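HSK 152 Room Care and Furnishings
Handout 2: Dressing tables, mirrors and small surfaces
Instructor: Kirsty Imrie
Revised 2026-02-10

Read this before the practical. Bring your gloves and two clean cloths. The reading is the chapter on bedroom furniture in the course pack.

What the unit covers

A dressing table is a desk, a storage piece and a mirror in one. Each part is cleaned differently, and most of the damage we see in guest rooms comes from treating all of it the same way. Glass cleaner gets sprayed on the mirror and runs down into the frame. A damp cloth is left on the top and lifts the paint. Drawers are pulled by one knob until the knob comes loose.

In class we work on painted furniture. Waxed and oiled wood is in Handout 3.

Order of work

Start by looking at the surface and noting what is out. Guests notice when a bottle has moved from one side to the other. If the top is crowded, write down the positions before you lift anything. Put the items on a folded towel on the bed or a chair, never on the floor.

Then work from the top down: mirror frame, mirror glass, tabletop, drawer fronts, lower edge, legs. Dust falls, and if the drawer fronts are done first they will have to be done again.

Gloves go on before any product is opened and come off before the items are put back. Small glass pieces slip in a gloved hand. A used glove should not be set down on a clean surface. Turn it inside out as you take it off and put it in the bag on your cart.

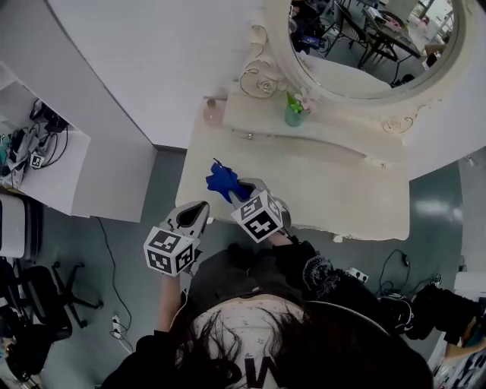

Ornate frames take the most time. Raised scrollwork, roses and leaf shapes hold dust in the low parts, and a cloth only pushes it deeper. Use a dry, soft brush with short strokes and hold the cloth underneath to catch what comes out. Do not use water on a frame until you know what it is made of. Painted plaster, resin and metal can look alike, and plaster will soften. If a piece of the ornament moves when you touch it, stop and report it.

For the glass, spray the cloth and leave the mirror dry. Begin at the top of the oval and follow the curve down one side, then the other, then fill in the middle with straight overlapping strokes. Check from the side. Streaks that cannot be seen from the front show up well when there is a window behind you.

Tabletop

Wipe with a barely damp cloth and follow at once with a dry one. Lift vases by the body, with your other hand under the base. Artificial flowers are taken out and brushed separately, one stem at a time. Perfume can mark paint, so wipe the base of any bottle before it goes back.

Drawers and knobs

We clean the outside only. Wipe around each knob with a corner of the cloth wrapped over one finger. If a drawer has to be closed, push with both hands flat on the front. Loose knobs go on the maintenance sheet, with the room number.

Mixing the solution

Use 500 ml of warm water and 2 drops of neutral soap. More soap leaves a film and attracts dust. Make a fresh bottle each session and label it with your initials.

Common mistakes from last term

Hemant Bhatia marked the July practicals and left these notes:
Cloth too wet on the carved lower edge.
Frame brushed after the glass, so the glass had to be done over.
Items put back in a straight row instead of where they were.

For the practical

You will work in pairs in Room 241. Sunee Sriwong has the sign-up list. One person cleans while the other fills in the check sheet, then you switch. Sheets are handed in before you leave the room.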